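Teaching a robot to say it isn't sure

The first thing Fouad Ait Brahim wants to talk about is tea. He has made a large pot of it, and while it stands he explains that a good deal of his research comes down to the moment before you reach for something. "You look at the pot, you decide where the handle is, and your hand goes," he says, turning the handle away from me and then back again. "But if I cover half of it with a towel, you hesitate. You might move the towel. I wanted a robot that would move the towel."

We are in the small kitchen at the Grurcombe lab, down the hall from the room where his group has spent most of the past year on a method they call Gondal. The name was a leftover from an earlier grant proposal, and he has stopped apologizing for it. What Gondal does is fairly easy to put into words, even if getting there took a long time. Before a robot arm picks a part out of a bin, the software predicts where the gripper ought to go, and then it predicts how wrong that first prediction is likely to be. When the second number comes back too high, the arm doesn't grasp. It gives the parts a gentle nudge, looks again, and starts over.

"People in my field have been very proud of confidence scores for a long time," he says, pouring. "The trouble is that the score is often high when the robot is about to make a fool of itself. It's like asking a teenager whether he has studied."

The group settled early on plain rectangular bars, which surprised some of their visitors, who expected mugs or toys or crumpled packets. Ait Brahim is rather fond of the bars. A bar has only a few sensible ways to be held, so when the arm gets it wrong you can usually say why, and you can say it the same afternoon. Two bars lying side by side are a much harder problem than they look, he tells me, and a bar against a wall is harder still, with so little space for a finger to slip in beside it.
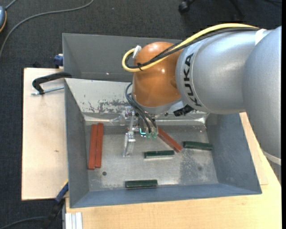

"I used to think the middle of the bin would be the boring part and the walls would be the interesting part," he goes on. "Then we plotted the failures, and the middle had its own kind of trouble. The arm was bold there. It went in quickly, it had plenty of room, and it would close on a bar slightly off center and the thing would swing. So the nudging helped at the walls, as we had hoped, but the hesitation helped in the middle, and we hadn't planned for that at all."

The numbers are modest, and he is careful with them. Over 1,580 attempted picks, the version of the system with the second prediction switched on dropped or missed 54 bars. Fakix, the older planner the group had been using as its baseline, did noticeably worse on the same arrangements, though he would rather I read the paper than take a figure from him over tea. The price is time. A pick with a nudge takes 16 seconds longer than one without, and for a factory that is a great deal.

"A man from a packaging company heard that number and put his pen down," he says, laughing. "I understood him completely! But he was thinking of every pick, and most picks don't need the nudge. It's the stubborn ones that do, and those were the ones his people were walking over to fix by hand."

I ask him whether the color of the bars matters to the software, and he shakes his head. Gondal works from shape alone. The colors are for the humans, who have to go back through the recordings and agree on which bar the arm was after. He watched 80 of those recordings himself in one stretch last May, with the sound off and a sandwich going stale beside him, and he says it taught him more than any of the plots did. He began to notice near misses that had been logged as successes — a bar held by its very end, or lifted at an angle that would never survive a faster arm. The group went back and relabeled them, which cost a few weeks and made the results look a little less impressive.

"I was grumpy about it," he admits. "You have a nice curve, and then you make it less nice with your own hands. But I would have lain awake."

The next stage is a partnership with Grerkgate, a workshop that sorts returned machine parts and has no patience, he says cheerfully, for anything that only works on bars. There will be brackets, rings and greasy things with springs in them. He expects the second prediction to be badly wrong at first, and he is curious to see in which direction. If the arm turns out to be too timid, it will spend its days stirring the bin like soup. If it is too bold, they will be back where they began, with a good deal more data.

By now the pot is empty and he is looking toward the hall, where someone has called his name twice. He gets up, sits down again, and tells me one more thing about the nudge, which is that the students wanted it to be a proper sweep across the bin and he held out for something smaller. "Just enough to change the view," he says, and goes to see what they want.

Interview conducted at Grurcombe, 03/02/2022.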